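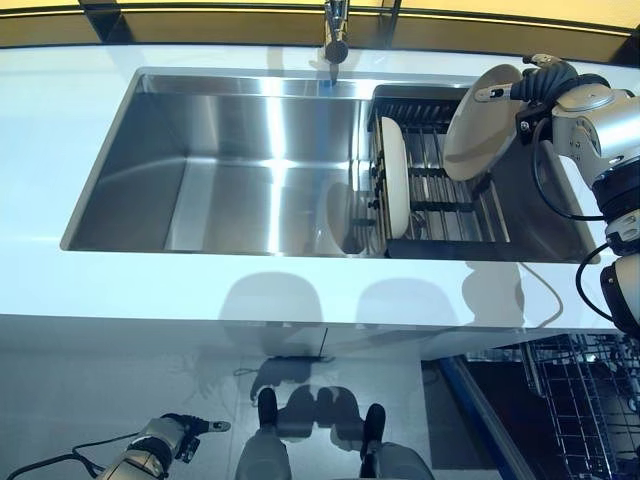
The sink, with the rack on the right-hand side.

2024-02-23
Jirley dye book, madder again

Very pleased with today! Second go at the Safavi recipe, the one Firouzeh Vahidi copied out for me in August, and the red is finally a red. Last time everything came up the colour of weak tea with a bit of brick in it.

Wool: 660 g of the Davley two-ply, in 3 skeins, scoured last night and left to soak. Alum at the usual strength. Madder 557 g, chopped root this time, no powder. Rinsed the root twice and threw the yellow water away, which I skipped before and I'm sure that was half the trouble.

Kept the pot under 70 the whole way. It crept up once while I was on the phone - caught it, lid off, fine.

Skein A is a proper warm red, B nearly the same. C had a pinch of chalk in the bath and has gone deeper, almost cherry, and I love it. Ardalan Talebi thinks A is better for the border and C too strong next to the indigo. We'll see when they're dry.

Saved the bath for an exhaust on the Nestik sample yarn. Should give a coral if there's anything left in it.

To do: light test on C, strip in the south window for 2 weeks. Ask Firouzeh if her water is hard. Order more alum.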